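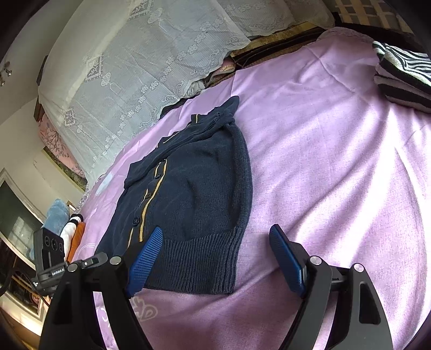 Figure 7. Navy cardigan with a yellow stripe, laid on a bedsheet

7. Opening a caption round in Skerkow

A round holds one cartoon, its entries and its votes. You need an editor account on the Amska server before you start.

1. Sign in at port 3000 and select Rounds, then New.
2. Enter a title. The title is shown to readers, so do not put the joke in it.
3. Upload the cartoon as a PNG or JPEG. Remove any caption already printed under the drawing.
4. Set Entry Length. The default is 200 characters, including spaces and quotation marks.
5. Set Entries Per Reader. Leave the field blank for no limit.
6. Choose a closing day. Rounds close at midnight server time on that day.
7. Select Save Draft, check the preview, then select Open.

Note: Quotation marks are added to each entry when it is displayed. If a reader types them as well, Skerkow removes the outer pair. Marks inside the line are kept.

Note: The duplicate filter compares wording only. Two entries with the same joke in different words both pass and must be merged by hand under Review.

Caution: Do not replace the cartoon after the round is open. Entries stay attached to the round and will appear under the new drawing.

Caution: Closing a round cannot be undone. Export the entries first - the Seterley format keeps vote totals, plain text does not.

If the entry page returns error 503, the Rondonuwu mail queue is full. Clear the queue and reload the page. Entries already saved are not affected.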